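4.2 Comparing the two hand-held grippers

We ran both grippers, the Nokitz and the Psarras, at the same table and with the same basket, and I'll admit I went in expecting the Nokitz to walk away with it. It's lighter, it closes faster, and everyone in our lab already knew how to use it. Each gripper got 30 tries per object with a person holding one in each hand, and Yoga Teoh did the scoring so I couldn't fudge my own results (tempting!). The wire basket gave us the most grief. Anything leaning against the back wall has to be pinched over the rail, and the fingers love to snag on those thin bars.

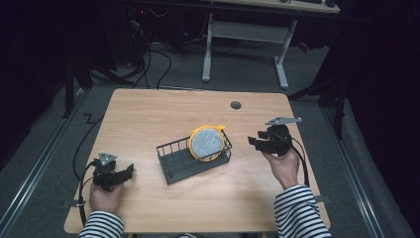 Figure 7. Two-handed work at the wire basket, with a round, yellow-rimmed object inside.

Out of 482 scored tries, most of the misses came down to finger angle -- the operator would come in too flat, bump the rail and have to start over. Swapping the controller gains made hardly any difference to that, so we quit fiddling with them in April and looked at the pads instead. The Zistovton pads are blocky, with softened edges and two small holes in the top strip of each one, and I found them much easier to line up by eye through the gripper camera. You get a good stretch of bare table between them when they're open, and your brain sort of fills in the centre line for you. 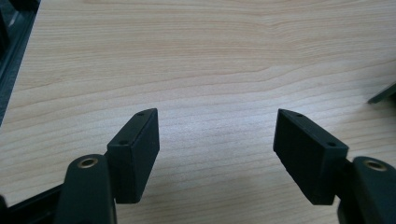
Figure 8. Open finger pads over the tabletop, seen from the gripper camera.

Pad wear is a separate headache, and we come back to it in Section 5.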